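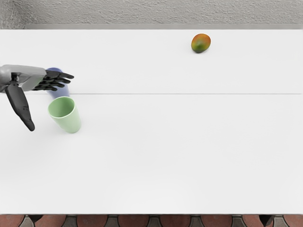 Priltik is a mobile news reader for phones and tablets that collects dispatches from small and regional news agencies and sorts them by subject. It was written by Rainer Kasten and is maintained by Gimo, a software firm he founded with Ilse Sperling. The program differs from most feed readers in its main view, called the table, which shows headlines as tiles on a plain white surface instead of a list. Distance on the table stands for difference in subject. Two dispatches on the same event are placed near each other, like the two cups at the left of the white tabletop, while a dispatch with no related items is set well apart, as the mango is at the upper right. The user can open a tile, pin it in place or dismiss it.

Background

Kasten began work on the program as a private tool for reading agency bulletins in four languages. Many of the agencies he followed had no app of their own, and several published only a web page that was replaced each morning. The first version stored a copy of each page and compared it with the copy from the day before. Sperling later rewrote the storage layer so that single items could be saved and searched.

The name has no meaning in any language. Kasten has said that he picked it from a list of short words that were not in use in the app store.

Operation

The program does not fetch pages directly from the agencies. A server component, Palgate, visits each source on a fixed schedule, extracts the text and assigns every item a set of subject weights. The weights are sent to the device along with the headline and the first 500 characters of the text. The full text is loaded only when the item is opened.

Layout is computed on the device. Each tile is first placed according to its weights and then moved until no two tiles overlap. The table holds up to 200 tiles on a tablet and 100 on a phone. When the limit is reached, the oldest unpinned tile is removed. Pinned tiles are kept until the user releases them and do not move when new items arrive.

Items can be saved for reading without a connection. Saved items are plain text. Pictures and video are left out by design, though a link to the original page is kept.

Sources

At the time of the last catalog update, Palgate listed 1,487 sources. Most are regional agencies and local papers; state news agencies form a smaller group and carry a label in the source line. Labels were added in the second major version after Lieselotte Ehlers, a media researcher, pointed out that the table gave no sign of who had issued a dispatch. An agency may ask to be removed from the catalog.

Reception

Reviewers praised the low data use and the search function. The table drew mixed comment. Wolfram Stüber wrote that it was useful for spotting duplicate coverage but slow to scan on a phone - a list view was added in a later release and can be set as the default. Other complaints concerned the schedule, under which some sources are visited only once a day.

See also

News aggregator
Offline reader
Web feed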